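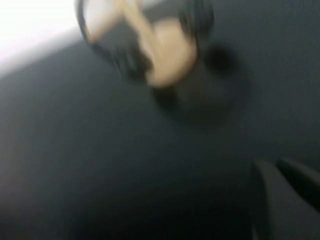 *Dark gray against white.*

**FOR IMMEDIATE RELEASE**

# Stutside Theater Announces Five-Play Season and Return to Awad Hall

ULLEY – Stutside Theater will present five plays in its coming season, opening in December at the renovated Awad Hall on Mill Street. The season includes two premieres, a revival of the company's first production, and a family show for the winter school break. It runs through early summer with 62 performances in all.

The December opening will be the company's first performance in Awad Hall after two seasons in the Ulley High School auditorium. The hall closed for replacement of its roof, heating system and stage floor. The work also added a second set of restrooms, an elevator to the balcony, and a ramp from the parking lot to the lobby. Awad Hall now seats 349.

"We learned a lot in the school auditorium, mostly about how to build a set that can be taken down by third period," said Abla Sleiman, artistic director of Stutside. "It will be good to leave a wall standing overnight. Two of the plays this season need a full house on stage, with stairs and an upper floor, and we couldn't have done them anywhere else in town."

## The season

**The Long Table** opens the season in December. The play takes place over one dinner at which three sisters decide who will take over their mother's dry-cleaning shop. Stutside first staged it in its opening year, with a cast of four. The new production uses the playwright's revised script, which adds a fifth character, and is directed by Sleiman.

**Uvarard** follows in midwinter and is a world premiere. Written by Lensa Kassa, it is set in an invented border town of the same name, where the clerk at the only post office has stopped forwarding mail. Kassa developed the script during two workshops with Stutside actors and rewrote most of the second act after the first public reading. It runs 95 minutes without an intermission.

"The reading was very useful and a bit painful," Kassa said. "People liked the clerk and they were bored by the mayor, so the mayor is gone. There is now a scene with two people sorting a sack of letters for eleven minutes, and the actors have asked me more questions about that scene than all the others together."

**Weather for Ducks** is the family production, scheduled for matinees during the winter school break. It is recommended for children five and up. All performances begin at 11 a.m. and last under an hour.

**A Room for Mr. Pell** is a comedy about a boarding house in which every guest believes a different tenant is the landlord. It uses the full height of the new stage, and the cast of nine is the largest of the season.

**Low Bridge** closes the season and is the second premiere. It was chosen through the company's open script call, which drew more than 200 submissions. Readers did not see the writers' names until the final round. The play follows a towing company through one night of flooding, and its action is told partly over the dispatcher's radio.

## Tickets and subscriptions

Five-play subscriptions go on sale first to current subscribers, who will receive a renewal form by mail. Seats from the old seating plan do not carry over exactly, as rows were moved during the renovation to widen the aisles. The box office will call each renewing subscriber to go over the nearest equivalent seat. Subscribers who prefer to choose for themselves can use the new seating chart, printed on the back of the form.

Single tickets go on sale two weeks later. Prices are unchanged from last season. The final dress rehearsal of each play except *Weather for Ducks* will be open to the public, with 200 seats available on a pay-what-you-can basis. Those seats are not reserved in advance and will be given out at the door from 6 p.m.

Evening performances now begin at 7:30 p.m., a half hour earlier than before. The change was requested by audience members who rely on the last bus toward the east side. Matinees other than the family show begin at 2 p.m.

## Accessibility

Wheelchair spaces are available in the orchestra and, for the first time, in the balcony. Each production will include one performance with American Sign Language interpretation and one with open captions. Assistive listening devices can be borrowed from the lobby desk at no charge. Large-print programs will be available at every performance – please ask an usher.

## Auditions and classes

Auditions for *A Room for Mr. Pell* and *Low Bridge* are open to adults with or without prior stage experience. Those auditioning should prepare a monologue of two minutes or less and will also be asked to read from the script. Roles in the other three plays have been cast.

Stutside's evening acting classes will move to the rehearsal room above the Awad Hall lobby. The beginner class is limited to 14 students. A new class in stage carpentry will be offered in the scene shop, and no experience with tools is required.

## About Stutside Theater

Stutside Theater is a nonprofit company based in Ulley. It produces new and recent plays with a mix of professional and community actors, and runs a free script-reading group that meets monthly in the Ulley Public Library.

**Media contact:** Stutside Theater press office, Awad Hall, Mill Street, Ulley. Interviews with Abla Sleiman and Lensa Kassa can be arranged on request. Press seats for opening nights should be requested at least one week ahead.

\###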